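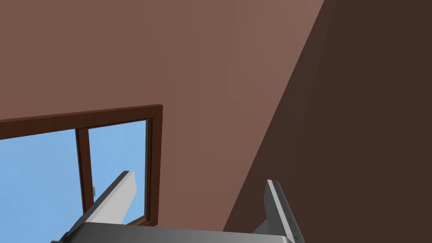 *Figure 1. Simulated view from the wrist camera, with the gripper open near the two-pane window.*

# Can a simulated arm open a window? Report on the household chores module

## 1. Aim

The question set for this project was whether a household chore which most people do without thinking can be given to a machine at its present level of skill. The chore chosen was opening and closing a hinged window. It was picked over wiping a table or loading a dishwasher for two reasons. The handle is small, and the motion has two stages: the handle has to be turned before the sash will move at all.

All work was done in simulation. No claim is made here about a real arm in a real house.

## 2. Set-up

The room was built in Fislow, the simulator used across the course. It has plain walls and very little else. The window has a brown wooden frame, a central upright between two panes, and a small grey latch on that upright. Outside there is only sky.

The arm model is the Jullel, with a parallel gripper of two fingers. One camera is fixed to the wrist and looks out between the fingers. A second camera stands in the corner of the room. The control policy receives both views, plus the joint angles and the finger opening.

The policy was trained on recorded demonstrations, driven by hand with a game controller. Demonstrations in which the latch was missed at first and then found were kept. Those in which the arm struck the glass were thrown away.

## 3. Method

Each trial began with the arm in a random pose within reach of the window. A trial was counted as a success if the latch was turned fully and the sash was then moved past a set angle within the time limit. Partial results were logged separately under three headings: latch reached, latch turned, sash moved.

Ten trials were run for each of two conditions. In condition A the window stayed where it had been during training. In condition B it was shifted sideways along the wall and the light level was changed.

## 4. Results

| Stage | Condition A | Condition B |
|---|---|---|
| Latch reached | 10 | 9 |
| Latch turned | 9 | 2 |
| Sash moved (success) | 9 | 2 |

Reaching the latch was not the difficulty. In both conditions the gripper arrived close to it in nearly every trial, often by an indirect path. The drop came at the next stage. In condition B the fingers usually closed slightly to one side of the latch, or closed on its tip and slid off when the wrist began to rotate. Once the latch had been turned, the sash was moved every time.

The policy seldom tried again after a slip. It went on to the pulling motion as though the latch had turned, and pulled on nothing until time ran out. The demonstrations contain few examples of recovery at this stage, and this is the most likely cause.

## 5. Discussion

### 5.1 What the wrist camera sees

The wrist view loses sight of the latch easily. At a steep upward angle, as in Figure 1, one finger lies across part of the window and the latch takes up a very small area of the picture. Much of the rest is bare wall, which has no texture and gives the policy little to judge distance by. The corner camera sees the whole window but at low detail. Neither view is good enough alone for a fitting of this size.

Moving the wrist camera outwards would help, but it would also make the arm wider and more likely to touch the frame.

### 5.2 Is the simulation fair?

In one respect it is too kind. The latch in Fislow turns with the same light force every time. Latches in older houses stick, and painted frames stick worse. Georgiev's course notes on contact models warn that friction at small contacts is the least reliable part of this kind of work, and the slips recorded in condition B should be read with that in mind.

In another respect it is harsh. A real room has curtains, a sill and marks on the wall, and these would give the cameras more to work with.

### 5.3 Would it be useful in a house?

Not at this level. The original idea was a night-time airing routine for the student flats at Flendstead, where damp is a regular complaint from October onwards. A machine for that job would have to cope with windows it had not seen before, and condition B is a mild version of that test. A motor fitted to the window itself would do the same work at lower cost - it would also need no camera. The case for a general arm depends on it doing other chores as well, and those were outside this project.

## 6. Further work

- Record more demonstrations that begin from a slipped or badly placed grip.
- Add a check on latch angle before the pull is allowed to start.
- Vary latch stiffness between trials.
- Repeat condition B with the window shift and the light change tested separately. They were changed together here, so their effects cannot be told apart.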